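Bed Linens and Small Bedrooms: what gets folded, what gets left
Project report, Home and Textile Studies, Asnakech Shiferaw and Fasil Wolde

Draft 2, submitted Friday, July 10, 2026

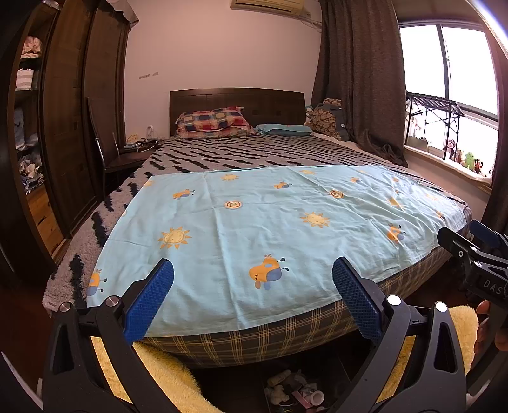 We picked bedrooms as our topic mostly for the reason that everybody has one and our first idea (kitchens) was taken by another group. Question we started with: how do people handle the small cloths and covers that don't have a fixed place? Not sheets. The extras - baby blankets, throws, kids' prints, the thing that goes on top of the other thing.

Method. Visits to 12 homes in Dratville, one bedroom each. Short talk with whoever does the folding, then we watched one round of tidying. 40 minutes per visit max, some a lot shorter. Notes by Asnakech, tables by Fasil. Budget was 2,200 for bus fare and printing, we did not use all of it.

What we saw. The bed is the table. In nearly every home the foot of the bed was where a cloth got spread out before folding, even when there was a desk free. A light blue cloth with smiling suns and little airplanes laid flat over a gray zigzag bedspread is pretty typical of this. Patterns pile up too. Same bed has a plaid on the side of the mattress and another plaid on a pillow, red, navy and cream. We had planned a section on "matching sets" and droped it after the third visit.

Fold lines. Faint creases show where a cloth was folded before and people tend to follow them without thinking. When we asked for a different fold (thirds instead of halves) it took longer and two people gave up and went back to the old way.

Corners. A small cloth near the edge of a mattress slides or hangs over. Most people fix the corner first, then start. Fasil thinks this deserves its own table, see appendix B.

Storage. Open shelves got used more then drawers. Soft toys and cushions stay on the bed, usually up by the headboard.

Problems. Sample is small and all from one side of town. People tidied before we came, we asked them not to. Visit 7 notes are incomplete - pen.

Still to do: fix table 3, ask the Rilia homes if we can come back in the fall, add sources.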